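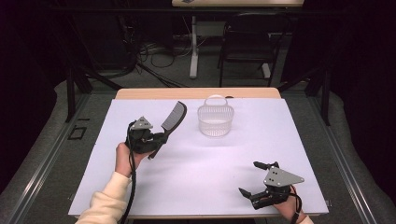 24th February

I finally dealt with the hair stuff. You know the pile I mean, because I've been whining about it on here since November: combs in the bathroom drawer, combs in my gym bag, one comb living in the car door for no reason at all. So I brought the whole mess out to the table and gave everything a home.

The home is a tiny basket with a handle! I got it from Skodik, where I went for light bulbs (and yes, I forgot the light bulbs). It's the size you'd put Easter candy in for one fairly small kid, and I love it way more than a plastic basket deserves. My rule is that if it doesn't fit in the basket, it moves out.

The rule lasted maybe ten minutes before I started bargaining over the big round brush. The round brush lost. It went in the donate bag with 2 headbands that give me a headache and a travel dryer I bought at Huanca and used once.

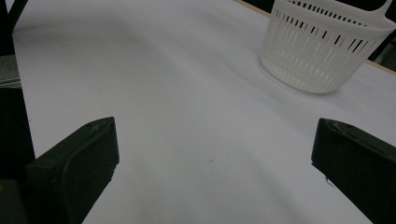
### Tidying / Small Stuff

A few things I figured out along the way. A tail comb wants to go in handle first, teeth up, or you'll stab yourself every single morning. Bobby pins need their own tin, full stop. I must own around 300 of them and I can never find one when my bangs are in my eyes.

Also, do this on a plain white surface if you have one. Dark pins and elastics show right up, and you can wipe the whole thing down after (hair product dust is a real thing and it is gross).

Next up is the nail polish, and I'm scared of that box. Some of those bottles have moved apartments with me three times.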